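Ticket 697: White table top, marks do not come off
Product: Gudholm table, white
Opened: 25 Jun 2020
Status: Waiting for customer

Customer wrote:
Hello. We use the Gudholm as a packing table in our small shop in Hokholm. After some months the white top has small marks. One is brownish and looks like a scuff, the others are only tiny dark dots. I have tried warm water with dish soap, then a dry cloth. The dots stayed the same. I would like to know if this is dirt or damage in the surface, and if the Resow cleaning paste is safe for it. I am attaching a photo of the top next to one of our boxes.

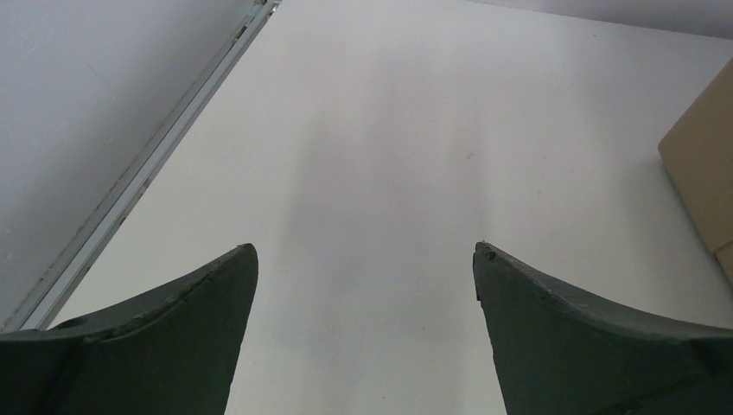 Attachment 1: table top with cardboard box at the right. Brownish scuff right of center, in the upper half.

Support wrote:
Thank you for the photo. Please do not use the Resow paste yet, it can make a matte surface shiny. Try first a soft white eraser on the brownish mark, with light pressure, for 5 strokes. For the dots, put a damp cloth on them for 40 seconds and wipe. The gray areas in the middle and beside the box look like shadow to us, so you do not need to clean there.

Customer wrote:
Eraser: the scuff is weaker but I still can see it. Dots: one is gone, the others not. I did not use the paste. Can I order a new top alone, or only the complete table?

Support wrote:
The top can be ordered alone from our Parisi warehouse. Please send us the width of your table and we will check the stock.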